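White rings on oiled timber table, will they lift?

Ustach
Posted in May

We keep the tabletop games on a long timber table with a glossy orange-brown finish. Mugs have left pale rings at one end. Finish unknown, bought second-hand. Is sanding needed, or can the colour be recovered without stripping the lot?

Pouran Talebi

Pale rings are usually moisture in the topcoat. Black ones are in the timber itself. Test the finish first: a drop of methylated spirits somewhere hidden, wait 60 seconds. Shellac goes tacky, polyurethane doesn't.

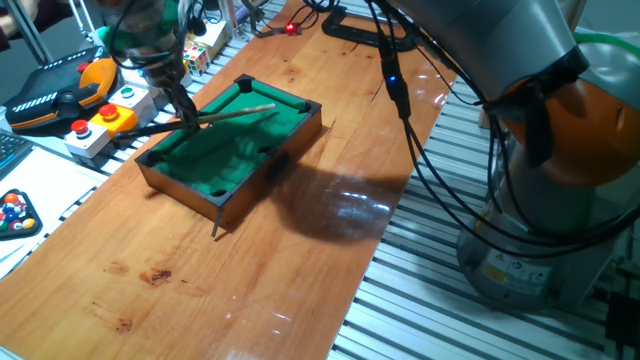

If it's shellac, wipe lightly with a barely damp metho rag and leave it overnight. If it's poly, try a hairdryer on low, held 30 cm off, moving constantly. Don't go coarser than 500 grit on either.

Yazdani

Mayonnaise. Leave it on for an hour. Worked on my mum's sideboard.

Watero

Mayo is just oil, so petroleum jelly does the same job and smells better. Use coasters after.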